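## Part 4: Comparing finger sets on the wrist mount

By now the arm is homed, the wrist camera is streaming, and you've run the open/close test from Part 3. Good! This is the part most of us at Hernelside like best, where you swap fingers and find out how differently two sets behave on the same object.

You'll compare the flat-tip Drurkov fingers with the padded Stindetti set. Plan on one long afternoon if you've never changed fingers before.

### 4.1 Fit the first set

1. Open the gripper fully from the controller, then press **Hold**.
2. Switch off motor power at the cell panel. Leave the camera and controller on.
3. Slide the left finger onto its carrier until it stops, then the right.
4. Tighten the four finger screws by hand, then go around again with the short key.
5. Restore motor power and run **Zero Fingers**.

> **CAUTION:** Keep your hands out of the gripper during zeroing. The fingers close all the way, and they do it faster than you expect the first time.

**Note:** If zeroing stops early, one finger is sitting crooked on its carrier. Back to step 2. Shigeru Oda marks his carriers with a paint pen so he can spot it from the doorway, and I've copied him ever since.

### 4.2 Line up on a long object

Boxes and tubes are a wonderful test. They look easy and they show up every bit of wrist error you have. Use something from the kitchen drawer or the packing bench, as long as it's light and clearly narrower than the open fingers.

1. Lay the object on the board at a slant. A slant makes you use the wrist joint, and that's the joint we want to learn about.
2. Jog the arm over the object at low speed.
3. Rotate the wrist until the fingers straddle the object in the camera view, one on each side.
4. Stop with the fingers open and save the pose as `approach_a`.
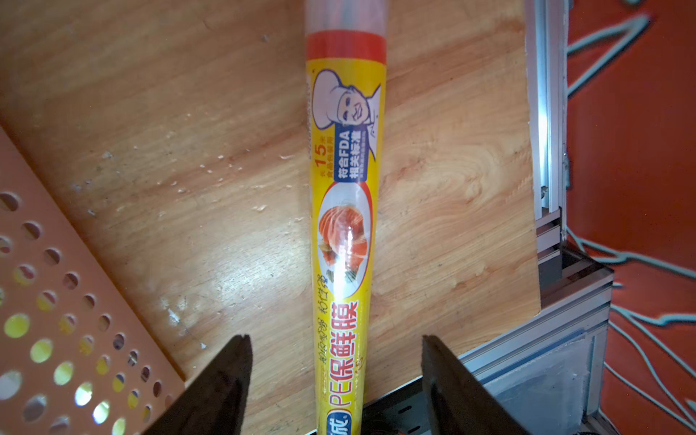 **Do I have to redo the hand-eye calibration every time I change fingers?**

The camera calibration stays good as long as the camera bracket hasn't been loosened. Only the tool length changes, so enter the new value under **Tool > Length** and carry on.

Puspita Sembiring wrote the length table in Appendix B, and it covers every finger we ship. For fingers you printed yourself, measure from the carrier face to the tip with calipers.

### 4.3 Run the trials

1. Load `approach_a` and set grip force to 5 N.
2. Start **Trial Loop** and set the count to 12.
3. After each lift, log one of these: held, slipped, or missed.
4. Put the object back at a new slant before the next lift.
5. Change to the second finger set (repeat 4.1), update the tool length, and run the loop again with the same force.

**Note:** Please don't raise the force halfway through a run, even if the slips are driving you up the wall. Finish the run, save it, and start a new one with its own name.

> **CAUTION:** Thin cardboard dents. Check the object between lifts and replace it once the sides go soft, or your later trials will be measuring the dents.

### 4.4 Read the results

Open **Compare** and pick both runs. The top plot is finger position, the lower one is motor current. Look at the moment of contact first: the padded set gives a slow, rounded rise, and the flat tips give a sharp step. I still get a kick out of seeing that side by side!

Usa Boonchu's reference log from the Thongsuk cell has 1,205 lifts in it and is installed with the software under `samples/long_objects`. Load it as a third run if you want something bigger to hold yours up against. Her fingers were well worn by the end, so expect more slips in the last part of the file.

If both of your sets miss on the same side, check the tool length before you blame the camera.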